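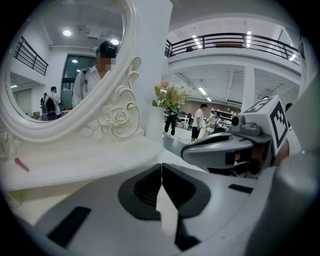 White Carved Vanity Tables: Frequently Asked Questions

Updated Jun 21, 2023

These answers cover assembly, placement, cleaning and repair of the Ultberg vanity table with fixed oval mirror. They apply to the white finish with gold line detail. For the plain version without carving, see the separate sheet packed with the table.

What are the overall dimensions?
The tabletop is 949 mm wide. Total height to the top of the mirror frame is 153 cm. The mirror projects slightly beyond its mounting points on both sides, so leave clearance when the table goes into an alcove.

Does the mirror tilt?
No. It is fixed to the back edge of the tabletop with two brackets and stands vertical. If it leans, the lower bracket screws are loose or the floor is out of level. Check the floor first.

Can the table stand away from a wall?
Yes, but the back panel is unpainted and will be visible. In an open room, set the table next to a pillar or partition where possible. A free-standing table must have the rear feet adjusted so that all four carry load. The anti-tip strap can be fixed to a pillar with the same plug and screw used for a wall.

Where should the light come from?
From the front, falling on the face of the person seated. Ceiling lights behind the chair show up in the glass as bright spots and leave the face dark. Before fixing the strap, sit down and look at what the mirror picks up behind you. An oval this size takes in a good part of the room, including doorways and upper levels. A shift of a few degrees is usually enough to move a ceiling light out of it.

How do I clean the carving?
Use a dry, soft brush first, working from the top of the frame down. The scrolls and the underside of the leaf shapes hold the most dust. Follow with a cloth that is damp and well wrung out. Do not spray anything directly onto the frame. Liquid runs into the joint between frame and glass and lifts the silvering from the edge inward.

Is the gold line on the rose covered by the warranty?
Only against peeling in normal use. The line is thin and sits on top of the white coat. Alcohol wipes, nail polish remover and abrasive sponges take it off, and that damage is excluded. Touch-up pens are sold under part number 164.

How do I get lipstick off the tabletop?
Lift the solid residue with the edge of a card, then wipe with warm water and a drop of dish soap. Red and pink pigments can leave a faint stain if they sit on white paint overnight. Repeat the soap step before trying anything stronger. Capped items can be left lying on the top without harm.
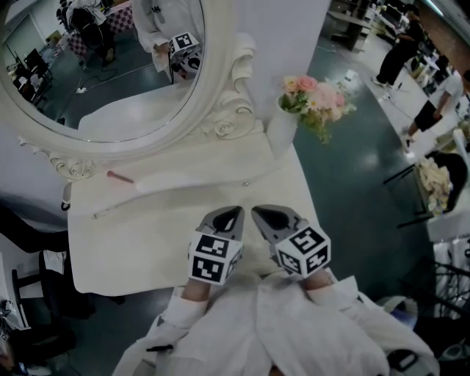

What should be kept on the tabletop and what goes in the drawer?
Keep the top to items used daily: a comb or brush, one or two cosmetics. The drawer is shallow and takes flat items only. Bottles laid on their sides will catch on the rail. If the drawer sticks, empty it and check for a hairpin in the runner before adjusting anything.

Can I stand a vase on it?
Yes. Artificial flowers are the safer choice — no water, no rings, and no pollen on the paint. Stand the vase to one side of the mirror, where it does not block the glass. For fresh flowers, put a coaster or felt pad under the vase and wipe up spills promptly. A bouquet that leans heavily to one side should be turned so the weight is over the table.

What is the load limit?
50 kg, evenly spread, for the tabletop. Do not sit on it. Do not pull on the mirror frame to move the table; lift from under the top, one person at each end.

Will the white finish yellow?
Slowly, if one side gets direct sun. Sostmont, the paint supplier, recommends a blind or a change of position. A yellowed area cannot be cleaned back to white.

Are there seasonal delivery delays?
Orders placed during Ramadan may take an extra week, as the carving workshop runs shorter shifts. A stock count closes the warehouse for the first part of July.

Comments (3)

mirrorside
The note on ceiling lights fixed it for me. Turned the table slightly toward the window and the glare was gone.

dk_77
Is the touch-up pen the same gold as on the older tables? Mine looks more yellow than the line on the rose.

Jirilus support
It is the same color. It dries darker. Let it cure for a day before comparing.

© Jirilus Furniture | Contact | Warranty terms | Back to top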